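Prop Table Rentals: Common Questions

What comes with a table?
A covered tabletop and a box of small props, such as rubber chickens, foam cubes and round tokens. Cilar has more than 200 props in stock.

How many tables can I book?
Up to 4 per event. For more, write to Sanaa Badawi at the front desk.

Can I choose the props?
Yes. Send your list by noon the day before pickup — later requests depend on what is left.

How do I clean the cover?
Brush it or use a lint roller. Do not machine wash it.

What if a prop is lost?
Foam cubes and tokens are free to replace. Rubber chickens are charged at cost.

Is there a deposit?
Yes, $34 per table, returned when everything is back.
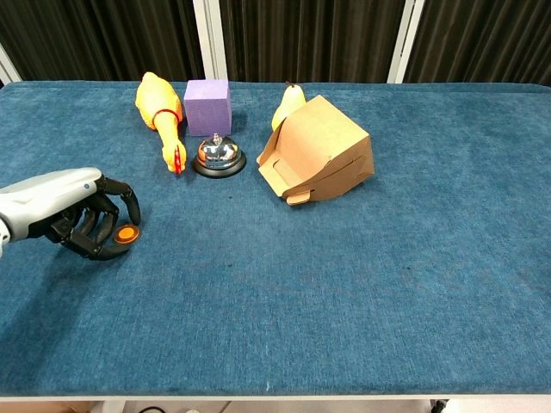
Blue cover with rubber chicken, purple foam cube and orange disc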